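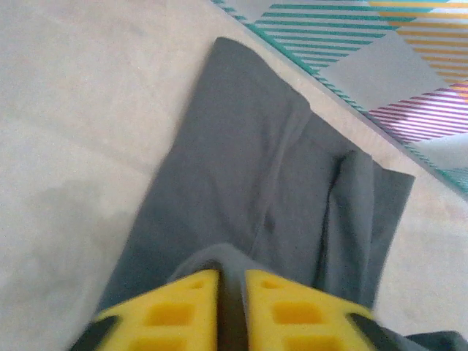

Dark gray cloth on a pale surface, with a raised fold along one side.

The Fold Line: Why Knit Fabric Will Not Stay Square

Home & Materials, September 11, 2026

A bath towel folds well because it is a rectangle with firm edges. A bed sheet folds badly because it is large, though its geometry is simple. Knit fabric of the sort used for T-shirts is a third case. It is small and light enough for one person to handle on a table, and it still produces more uneven stacks than anything else in the average dresser.

The explanation begins with the loops. Woven cloth is made of two sets of threads crossing at right angles, and it resists being pulled along either set. A knit is a chain of interlocked loops. Pull it sideways and the loops open and shorten; pull it lengthwise and they close up. A corner lifted by itself takes a share of the cloth's weight and stretches, so the edge attached to it is no longer straight by the time it is put down again.

Hultcombe, a textile workshop that tests household linens and basic clothing, keeps a folding bench for this purpose. Over the winter ending in January it logged 2,000 folds on plain cotton knits, all of them starting from a flat layout and finishing as a rectangle. The bench sheet records 4 measurements per fold: length of the long edge, length of the short edge, height at the center, and height at the fold line. The last of these varied most.

Height at the fold line is worth some attention. Where a knit doubles over itself it does not crease the way paper does. It forms a rounded ridge with a hollow inside, and the ridge holds until weight or a hand takes the air out. On dark cloth the hollow shows as a thin line of shadow next to the fold. Stack several shirts with the ridges on the same side and the pile leans away from them. Alternating the ridges from one shirt to the next brings the pile level, at the cost of a less uniform front in the drawer.

Wrinkles are a separate matter. A shallow ripple across the middle of a folded shirt usually means that the lower layer was not flat before the upper one came down. Pressing from above will not remove it, as the slack has nowhere to go. It has to be drawn out toward an open edge, with the flat of the hand, before the next fold. Long diagonal creases come from twist: one side seam has traveled ahead of the other, and the body of the garment is turned slightly on itself. Shirts knitted as a tube and cut to length are prone to this after washing.

Grip matters as well. Lifting a single layer by a pinch in the middle gathers a small hump of cloth, and the material around it is pulled inward from every direction. The hump flattens once it is released, but the surrounding fabric does not fully return to its position. A pinch close to the edge disturbs less. Two pinches, one at each end of the edge being moved, disturb least, provided both ends are carried at the same height and speed.

The surface underneath has an effect that is easy to overlook. On a slick tabletop the bottom layer slides when the top layer is drawn across it. On a bedspread it clings, and the layers shift against each other. Hultcombe's bench uses a board called the Flandeck, a coated panel with a slight tooth, and the workshop's notes put it between the two. A cotton tablecloth pulled tight over a table does a similar job at home.

Fabric weight changes the result more than fiber content does. Of the knits on the Hultcombe list, the heaviest is a jersey sold under the name Gustolis at 206 grams per square meter. It keeps a square edge well and makes a tall fold line. The lightest, Quan, lies almost flat at the fold but rarely keeps a sharp corner, and the bench notes recommend no more than 3 folds before it goes into the drawer.

Storage settles part of the question. Shirts filed upright in a drawer are held by their neighbors, and a soft corner makes little difference. Shirts stacked on an open shelf carry the weight of those above, so the bottom of the pile flattens while the top stays loose – a reason to put heavier knits at the base and the light ones last.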